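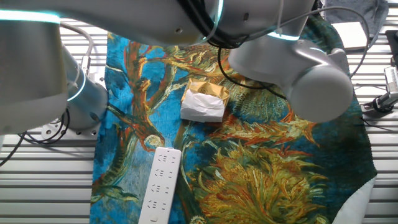

Roboterarm über dem Arbeitstisch bei Wullport: Ein zerknittertes Papierpäckchen und eine Steckerleiste liegen auf dem bunten Tuch. Foto: Drorard

Wullport: Roboter sortiert Retouren, Spätschicht wird umgebaut

23. Januar. Beim Retourendienstleister Wullport arbeitet jetzt ein Roboterarm in der Sortierung mit. Noch Probebetrieb, noch mit Aufsicht, aber schon fest im Schichtplan. Die Geschäftsführung hat das am Vormittag auf einer Betriebsversammlung mitgeteilt. Kündigungen soll es nicht geben, Umsetzungen schon.

Betroffen ist die Vorsortierung in Halle 2. Elf Beschäftigte, verteilt auf Früh- und Spätschicht. Bisher nehmen sie jedes Teil einzeln vom Tisch, prüfen, ob es verpackt ist, und legen es in die passende Kiste. Diesen ersten Griff soll der Arm übernehmen. Was er nicht zuordnen kann, geht an die Nachkontrolle. Dort sitzen weiter Menschen, und zwar mehr als vorher: drei Plätze kommen dazu.

Geliefert und eingerichtet hat die Anlage die Firma Drorard. Projektleiter Karim Haddadin sprach von einem "ganz normalen Anlauf". Am schwierigsten seien weiche und knittrige Verpackungen, kleine Papierpäckchen zum Beispiel. Bei jedem Durchgang liegen andere Sachen auf dem Tisch, mal Elektrozubehör, mal Kleinteile in Papier. Auch der Untergrund wird gewechselt, damit sich das System nicht an eine einzige Tischfarbe gewöhnt. "Eine graue Platte kann jeder", so Haddadin. "Mit einem wilden Muster drunter sieht man erst, wo es hakt."

In der Belegschaft ist die Stimmung gemischt. Kátia Guerra, seit Jahren in der Vorsortierung, wechselt als eine der Ersten an die Nachkontrolle. Weniger Bücken, weniger Tempo, das sei erst mal gut für den Rücken. Was ihr fehlt: die Gespräche am Tisch. "Früher standen wir uns gegenüber. Jetzt hat jeder seinen Bildschirm und guckt da rein." Zwei Kollegen haben sich zu Anlagenbetreuern schulen lassen. Sie dürfen den Arm anhalten, freigeben und nach einer Störung neu starten. Mehr Geld gibts dafür bisher nicht.

Genau daran stört sich der Betriebsrat. Vorsitzender Nivaldo Sampaio fordert eine höhere Eingruppierung für alle, die die Anlage betreuen, und zwar rückwirkend ab Schulungsbeginn. Außerdem eine schriftliche Zusage, dass Fehlgriffe und Stillstände nicht einzelnen Beschäftigten zugerechnet werden. "Wer daneben steht, ist nicht schuld, wenn die Maschine was fallen lässt", sagte Sampaio nach der Versammlung. Offen ist auch die Frage der Spätzulage. Wird die Spätschicht wie geplant verkleinert, fällt sie für einen Teil der Leute weg.

Betriebsleiter Reinaldo Damasceno will über beides reden, legt sich aber nicht fest. Man habe die Zulage "auf dem Schirm". Zum Zeitplan: Der Probebetrieb läuft bis Ende Februar, danach wird entschieden, ob ein zweiter Arm bestelt wird. Am Standort Farkormont wartet man die Ergebnisse ab. Eine Investitionssumme nannte Damasceno auf Nachfrage nicht.

Die nächste Gesprächsrunde zwischen Betriebsrat und Geschäftsführung ist für Anfang Februar angesetzt, ein genauer Termin stand bei Redaktionsschluss noch nicht fest. Bis dahin gilt in der Halle 2 der alte Schichtplan weiter, auch für die die schon geschult sind.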